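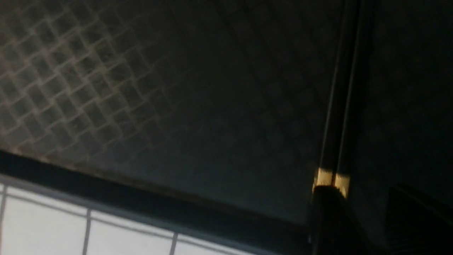 If you've picked up an old beat group single from the sixties and it crackles like a chip pan, don't give up on it yet, because a gentle clean at home can do wonders! Start by holding the record by its edge and label, and brush off the loose dust with a soft, dry brush, following the grooves round. Work somewhere with a decent light, and tilt the disc as you go. You know how a grid of pale lines can stand out nicely where a little light falls across it and then fade to almost black further along? Scratches and fingerprints do much the same. Next, dampen a clean cloth with distilled water (never the label, please) and wipe round 3 or 4 times, then stand the single upright to dry. My Drilirach copy took over an hour, so do be patient with yours before you play it.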